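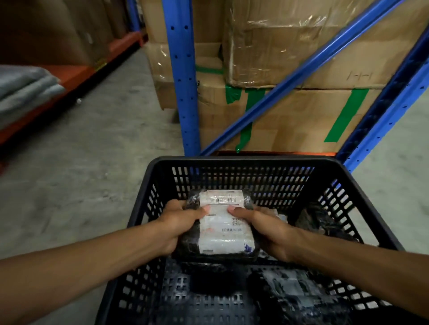 Ridgeway shed, pick cell notebook
April 2022

Cell 2, the scan tunnel and divert on the Adlow line. Picking this up from the last entry, which stopped halfway through the reader settings.

State of play. Belt, tunnel, pusher all back together. New belt lacing in. Guard switch on the infeed side replaced, old one in the scrap tin, don't put it back on the shelf again please. Controller is still the Grakik one, still on the old program, backup on the stick in the drawer.

Problem as before: no-reads on black bag parcels. Cartons go through fine. Bags come up shiny, the label creases, clear tape over the top of it, and the reader gets glare straight down the barcode. Pusher then defaults to the reject lane and the reject lane fills up.

Ran 300 through on the old settings. 10 no-reads, all bags, not one carton. Doesn't sound much but the line stops every time the reject lane sensor is blocked, and somebody has to walk round.

Changed so far:
- top reader tilted off vertical, two notches on the bracket
- exposure down one step
- lamp diffuser cleaned, it was filthy
- reread allowed once before the pusher fires

Did NOT change belt speed. Leave it at 200 on the display untill the pusher timing is sorted, otherwise we are chasing two things.

Test parcels come out of the black baskets by the racking, bags only, hand picked. Flatten the label with your thumbs before it goes on the belt for the first run, then do a second run without flattening. Keep the two runs apart or the log means nothing.
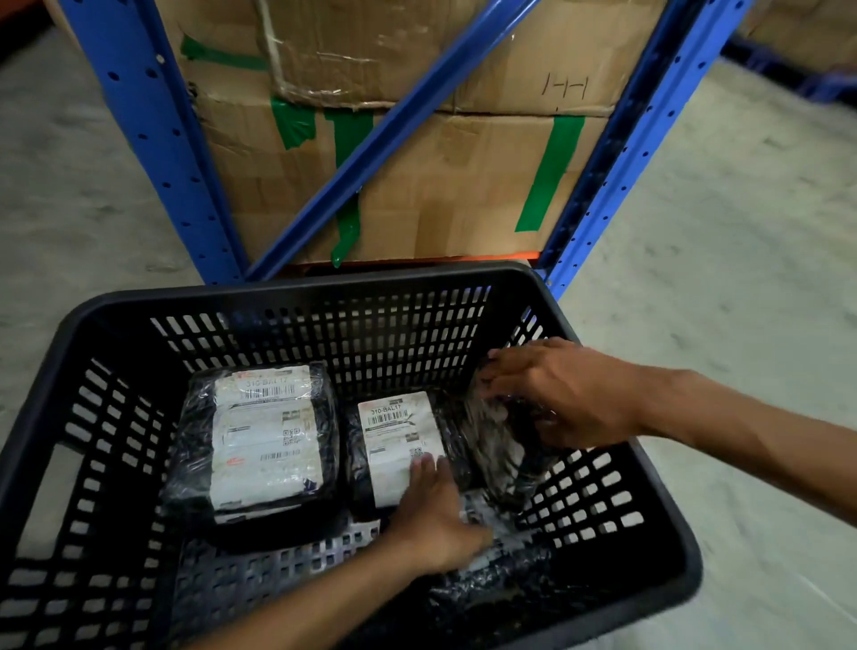 Labels have more than one code on them. Big barcode at the top, a smaller one lower down, QR as well. Reader was grabbing whichever it saw first and the controller binned anything in the wrong format. Set it to ignore the small one. Filter is under Codes, second page, not under Format where you would look. Lost most of a morning to that.

Prefix rule: route on 310- and let the rest of the string through untouched. The old rule wanted a fixed length. Took it out.

Pusher. Stroke fine, return slow. Air line had a kink where it goes under the leg, re-routed and tied up. Set the delay to 940 on the Grakik, was firing early and clipping the front of thick parcels. Thin ones don't care. Check again once it has warmed up, the valve is lazy first thing. 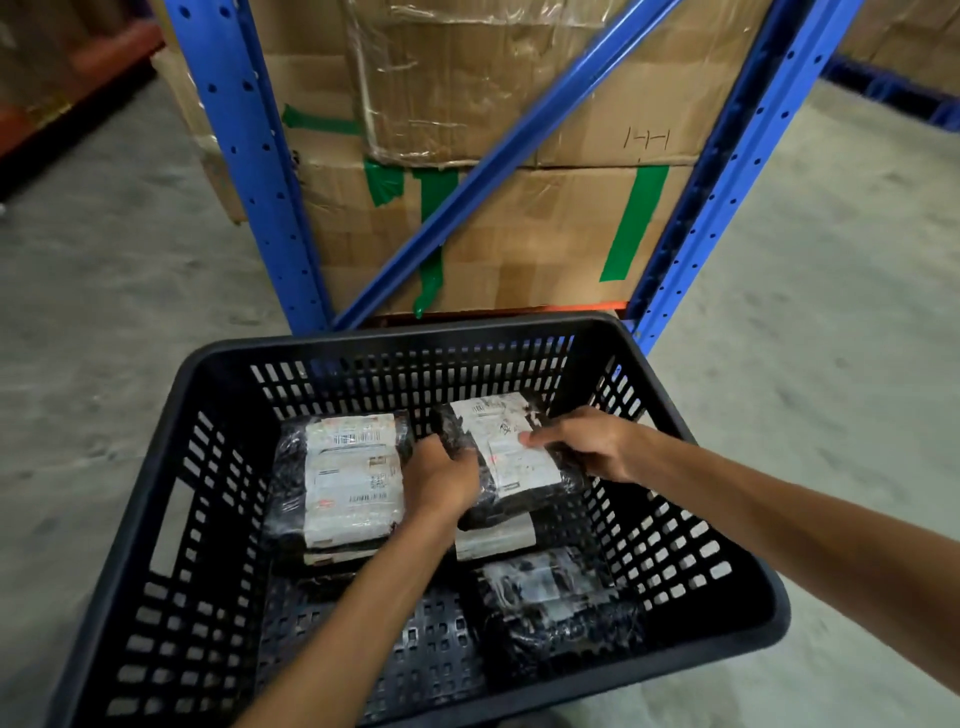

Bags with pen scribble across the label: run them last and note them separately. Same for any where the label is folded round the edge. Flat side up, label up, one at a time, leave a gap. If two go in stacked the tunnel sees one parcel and the under one goes wherever the top one goes. Known fault, not fixing it here, wants a hight sensor and Brastance haven't quoted.

After the changes: second batch not finished, so no number yet. Don't write one on the board.

To do
- finish second batch, flattened and unflattened
- grease infeed roller, far side squeaks
- spare diffuser, order two
- save the new program to the stick AND the shared drive
- label the air isolator, the marker has rubbed off
- ask Brastance about the sensor again in May

Tape measure is missing from the cell toolbox. Bring it back.

2 comments | 0 shares

Search this notebook... Go

Recent entries
Cell 2: belt lacing, second attempt
Cell 1 guard switch fault
Adlow line, reject lane sensor
Grakik backup, how to
Compressor drain, Ridgeway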